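Coursework > Environmental Studies > Student Project Reports > Bottled and Tap Water on Campus

7 min read

Bottled and Tap Water at Caldeira Hall: What Students Drink and Why

By Rodrigo Amaral and Reiko Kawaguchi

1. Background

Caldeira Hall is the largest residence building on our campus. It has a refill station on every second floor, a small shop at street level, and two vending machines by the laundry room. When we moved in as first-year students we noticed that the recycling bins filled up with water bottles long before they were due to be emptied, even though the refill stations are free and close to most rooms. We wanted to know whether people were choosing bottled water for the taste, for convenience, or out of habit.

The project ran for one term as part of the Environmental Studies methods course. It had a survey, a bin count and a blind taste test. We left out cost at first and added a short section on it after our advisor asked for one.

2. Survey

We put a paper survey under every door on the first four floors and got 82 back. The questions asked how much water people drink in their room, where it comes from, and what they think of the tap water in the building.

Most people who answered use both. They fill a reusable bottle in the morning and buy a bottle later in the day if they have left theirs upstairs. The most common complaint about the refill stations was that the water is not cold enough. The second was that the one on the fourth floor is slow. A few people wrote that they did not know the stations were filtered, and one thought they were only for cleaning.

A smaller group said they never drink tap water. Several of them grew up in places where it was not safe and said they had simply kept the habit. We had not planned for this answer and did not have a follow-up question for it, which is a weakness in the survey.

3. Bin count

For the bin count we sorted the recycling from the first four floors over four weeks in November. We wore gloves and worked in the yard behind the building, starting at 6 a.m. before the truck came. We counted only single-use water bottles and left out soda, juice and sports drinks. The total was 1,595.

The count is probably low. Some students put bottles in the regular trash, and we did not sort that. Bottles left in the study rooms go to a different set of bins, and we did not have permission to open those.
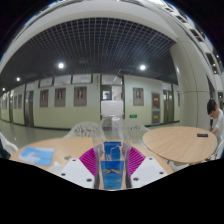 A capped plastic water bottle with a blue label.

The third week was much higher than the others. A student club held a weekend event on the first floor and handed out bottled water at the door. We kept the week in the total but looked at it separately when we compared floors.

4. Taste test

We asked 40 people to try three samples: tap water from the second-floor station, and two bottled waters sold in the shop, Tundov and Ornus. All three were kept in the same refrigerator overnight and poured into plain paper cups marked with a shape. People were asked to pick the one they liked best and to say which they thought was the tap water.

Ornus was picked most often. Tap water came second, slightly ahead of Tundov. Fewer than half could tell which sample was the tap water, and several who told us beforehand that they disliked it chose it as their favorite. We think temperature explains part of this. The survey complaints were mostly about warm water, and in the test everything was equally cold.

Paper cups may have affected the taste. We would use glass if we did this again.

5. Cost

A student who buys one bottle a day from the shop would spend enough over a term to pay for several good reusable bottles. The Wiltex steel bottle sold at the bookstore pays for itself in some 30 days at shop prices. The vending machines charge more, so there it would be sooner.

6. What we suggest

Housing should fix the flow on the fourth-floor station and ask whether the chillers can be set colder. A sign saying the water is filtered, with the date of the last filter change, would answer a question that came up many times. We also suggest that clubs using the first floor be lent the large drink dispensers from the dining hall.

We sent these points to the housing office and have a meeting set for next term. The survey form and the weekly bin counts are in the course folder.

Comments

dana_k
The fourth floor one has been slow since I lived there two years ago. Good luck with the meeting.

Pilar
Did you rinse the cups first? Paper cups always taste like paper to me.

Reiko Kawaguchi
We didn't rinse them, no. All three samples had the same kind of cup, but it should have been in the report.

mtb_owen
Would like to see the same count for the engineering building. There are no refill stations past the lobby.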